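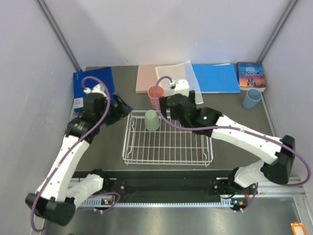
Mustora Open Day: Your Questions

Last updated December 17, 2020 by Savita Pal. Will add more as they come in, keep sending them.

When does it start?

Doors at 2. First demo as soon as people have coats off. Please don't turn up early, we're still setting out chairs and the front door is locked till then.

Do I need a ticket?

Yes. Free, but yes. We have 200 places and that's a fire limit, not us being fussy. Print it or show it on your phone. Kids need one too, including babies in carriers.

It says sold out. Any chance?

Try the waiting list. People drop out the night before, always do. In September we got everyone on the list in. Can't promise the same again.

What will I see?

Two-arm tabletop work, mostly. Household stuff: cups, a wire dish rack, folders, a paperback. Everyday things you have in your own kitchen or on your desk. Two arms share one table, a gripper on each. After that a short talk from the Esilus people on grippers, then questions.

Is it one robot or two?

Depends who you ask. Two arms, one on each side of the table. We talk about it as one setup and call it Xu. The team argues about this at lunch.

Will it wash the dishes?

No. No water anywhere near it please. The rack is for placing and picking up. Getting a cup onto thin wires the right way up (or upside down, if that's what was asked) is plenty hard enough.

Why cups?

Cheap, light, plastic, don't break when dropped. And they do get dropped. Different colors so we can say "the green one" and everybody in the room knows which one we mean.

Why a copy of Jane Eyre?

Somebody had it in their bag. Thick paperback, nice and chunky for a gripper. Folders are thin and slide around, so the book makes a good contrast. No, we haven't all read it.

What are the purple things on the arms?

Cable sleeves. Most asked question last time, by a mile. They keep the cables together, with a big loop at the elbow so there's slack when the arm bends. And the white parts by the wrists are camera mounts.

Can I touch the robot?

No. Hands and bags stay outside the enclosure whenever power is on. There's a spare gripper on the side table by the coffee, that one you can pick up, open, close, whatever you like. Put it back after.

Can I bring something for it to pick up?

Yes! One item per family. Has to be dry, unbreakable, under 400 grams and something you don't mind having squeezed. Nothing with batteries. Hand it to staff at the desk, put your name on it. We pull items out of a box so not everything gets a turn.

What if it doesn't work on the day?

Then you'll watch us fix it. Happened in September, arms stopped halfway thru and we spent a while on a loose connector. Lots of people said that was their favorite part, so.

How long is each demo?

7 minutes, then a reset while someone puts everything back by hand. You can come and go between runs. Please not during, the door bangs.

Is it loud?

Not really. Motor noise, the odd clunk. If you or your kid need somewhere quieter, the small meeting room next to the coat rack is open all afternoon. No need to ask.

Can I take pictures?

Yes. No flash, it bothers the cameras. Don't lean over the barrier for a better angle.

Is the builing accessible?

Step-free from the parking lot side. Street entrance has stairs. We keep the front row for wheelchairs and small kids. Email us if you need anything else and we'll sort it.

Food?

Coffee, juice, cookies from Prarnen downstairs. Nothing in the demo room.

Can I bring my class?

Not to this one, sorry, no space. We do school visits separately, smaller groups and a longer go with the spare gripper. Ask for the school form.

Are you hiring?

Sometimes. Bring a resume if you want, leave it at the desk with Savita's name on top. She does read them.

I left something behind in September.

One gray scarf, one water bottle, one kid's glove (left). All at the desk.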